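Hand-Held Gripper Data Collection for Office Tasks
Project report, robotics course
Gholamreza Yazdani
December 26, 2025

1. Purpose

The project asked whether a small student team could record enough manipulation data in an ordinary office to train a simple pick-and-place policy. The data were recorded with a hand-held gripper fitted with a camera, so no robot arm was needed during collection. The arm was used only for the final test.

2. Equipment

We used two hand-held grippers, labeled Sevwood and Fletura in the logs to keep their recordings apart. Each has a trigger-driven jaw and a camera that looks out over the jaw. Recordings were copied to a shared drive at the end of each session and indexed with Trendero, a short script written by the group. The script reads the file headers, checks the duration of each clip and rejects any clip with missing frames.

The Sevwood unit needed its trigger spring replaced in October. Clips made before the replacement have a slower closing motion and are tagged "old spring" in the index. They were kept in the training set.

3. Method

Work was divided into 4 task groups: moving cups, moving dishes, placing soft items on chairs, and handing over small tools. Each clip covers one attempt, from approach to release. Operators were told to hold the gripper still for one second at the start and end of every clip, which made automatic trimming much easier.

Clips were labeled by a second person who had not made the recording. The labels are success, failure and unclear. A clip marked unclear was reviewed once more and then either relabeled or dropped.

Clip length was capped at 80 seconds. Longer attempts were nearly always cases where the operator had stopped to change grip, and the pose estimate drifted badly in those.

4. Results

The index holds 2,908 clips. After the header check and the label review, 1,272 were used for training. The largest single loss came from pose tracking, which failed most often when the camera was close to a plain white surface. White desks have few features to track – the estimate slides along the surface and then jumps when a chair or a wall comes back into view.

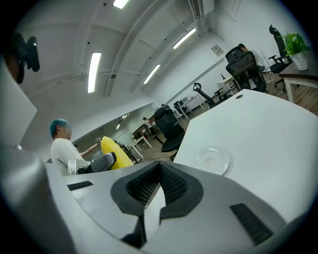
Raising the starting position of the gripper by a hand's width reduced these failures, and the later sessions all used the higher start. Ceiling lights and chair backs gave the tracker enough fixed points in most positions. Transparent objects remained a problem for the policy even when tracking was good. In the arm test, it reached for the correct side of the desk but often closed the jaw too early on clear dishes.

Soft items gave the best results. The policy tolerated a poor approach angle there, and a loose grip was usually sufficient.

5. Remaining work

The two units should be calibrated against each other before more data are added. The Shirazi test board, used for the arm, also needs a second set of markers. The index format will stay as it is, except that operator height will be added as a field.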